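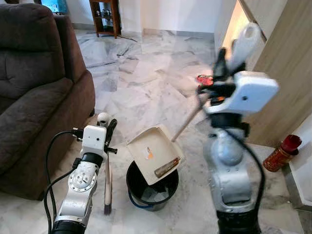 4.2 Who sweeps, and when

We turn now to the part of the household diaries that gave us the most pleasure to read, and the most trouble to code. Families in the Nelari district were asked to write down every small task of upkeep over two weeks in February, and of the 321 diaries that came back, 136 mention sweeping on the very first page. We had expected cooking to lead. Instead people wrote about floors, often at surprising length and with a good deal of feeling (one diary gives a page and a half to the landing of a shared stair).

What struck us early on is how rarely sweeping is entered as a task of its own. It comes before visitors, after an argument, while the rice is on, or in the few minutes between one person leaving for work and another coming home. Our first coding sheet, which we borrowed from the earlier Prurkura study, had a single box for "floor care" – and that box swallowed nearly everything we wanted to know. We ended up splitting it into sweeping for dirt and sweeping for company, although plenty of entries sit happily in both.
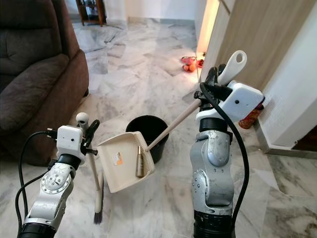 Vasco Nogueira objected, when he read a draft of this section, that company is too gentle a word for it, that in his mother's building the women swept at the same hour so that each could see the others were up and well, and that a floor left unswept by nine would bring a knock at the door. We have kept our label, but his point is a good one and we have gone back to the diaries with it in mind. Several older writers do name the hour before they name the room.

Stairs and hallways deserve a paragraph to themselves. They belong to the house and also, a little, to everyone who passes through it, and the diaries show people being much fussier about them than about bedrooms. Figure 2 shows a broom on a marble floor in a hallway, at the foot of a staircase.

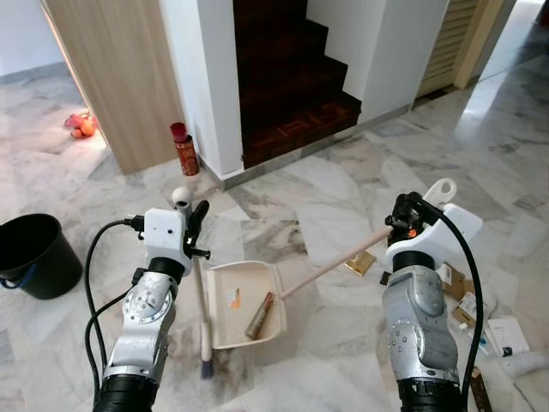 Figure 2

Author: Vulo Yupanqui
Role: Corresponding author; diary coding and writing

The quarrels recorded in the diaries are mostly mild ones. A brother sweeps toward the door and his sister sweeps away from it, and neither will give way. A grandmother goes over the same corner again once her grandson has left the room – she writes that she waits until he is gone, so as not to hurt him. Entries like these do not fit well in a table, and we have quoted them in full in the appendix, with the spelling left as we found it.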